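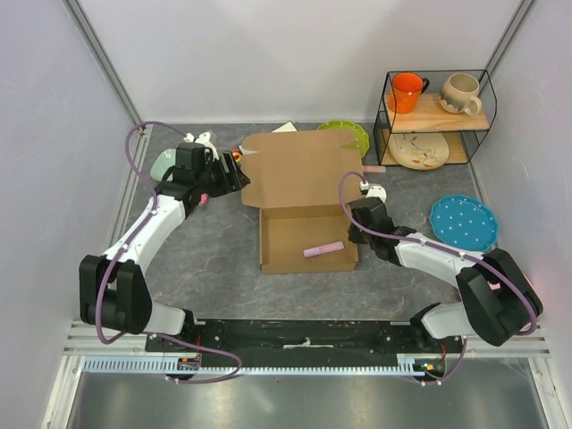 Sjöberg, the Sturndale house plan studio, has redrawn its Menton plan without the second kitchen that buyers are now told they need. The revised drawings go on sale in February. Sometimes called a scullery, a back kitchen or a prep kitchen, the extra room has crept into brochure after brochure, usually with a second sink, a second run of cupboards and a second bill. We doubt most households will get their money's worth. Look at what people want to put away: dishes on a black wire shelf, or a cardboard box standing open on a grey marble-patterned top. A deep cupboard and some clear worktop would deal with all of that, and neither needs its own plumbing.

STURNDALE, January 26, 2023 – The Menton is a single-storey house of 229 square metres, and its outside walls stay where they were. The previous version gave 12 square metres to a back kitchen behind the main one. In the new version that space has been split between a walk-in larder and a longer kitchen worktop with a window over it.

We drew the back kitchen in the first place, so some of the doubt here is aimed at ourselves. Clients asked for one because they had seen one. When we asked what they would do in it, the usual replies were "hide the mess" and "keep the toaster somewhere". A toaster does not need a room. As for the mess, it still has to be washed up by somebody, who will now be doing it on the other side of a wall from everyone else.

There are homes where a second kitchen makes sense. People who cook in very large batches, or who want a separate kitchen for religious reasons, may use one every day. For them we will go on drawing it, and the old Menton layout can still be bought on request. Our quarrel is with the idea that it belongs in every plan above a certain size.

What has changed in the plan

The larder opens straight off the kitchen, beside the fridge. It has one door, an outside wall on the north side and a vent at high level. Shelves run along two walls and are 48 centimetres deep at the bottom, getting shallower towards the top. There is a power point at waist height for anyone who does want the toaster in there, but no sink and no drain.

The kitchen worktop is longer and turns the corner under the new window. The main sink has moved to that side. The dishwasher sits to its left, with the crockery cupboard directly above, so plates can be put away without crossing the floor.

The door from the garage used to lead through the back kitchen. It now opens into the hall, with the larder a few steps away. Some readers of the early drawings disliked this and said shopping would have to be carried further. They are right, by a short distance. We looked at a second larder door and left it out, as it would have cost most of one wall of shelves.

Claims we are not making

Plan companies like to promise that a layout will save time, calm the family and add to the value of the house. We have seen no figures that would let us say any of this about the Menton. What a local buyer will pay for depends on the local buyer, and an estate agent in your area will know more than a drawing office does.

Nor do we claim the house will be cheap to build. Taking out a sink, a drain run and a line of cupboards should lower the cost of that part of the job, but the longer worktop and the extra window will take some of the saving back. Ask your builder to price both versions before choosing. We supply outline drawings of each for that purpose at no charge.

We would also suggest a simple test before paying for any storage room, ours included. Write down what would go in it. If the list is mainly things you have not used for a year, the room is a costly way of keeping them.

Price and availability

The revised Menton plan set costs £590 and includes floor plans, elevations, a roof plan and a kitchen and larder sheet with shelf heights marked. Structural calculations are not included and must be done for the site. Mirrored versions are available at the same price. Anyone who has already bought the earlier Menton and has not started building can swap to the new drawings free of charge by quoting their order reference.

Printed sets can be viewed at the Sturndale office by appointment. Press copies of the floor plan, old and new, are available from the same address.

Issued by Sjöberg, Sturndale.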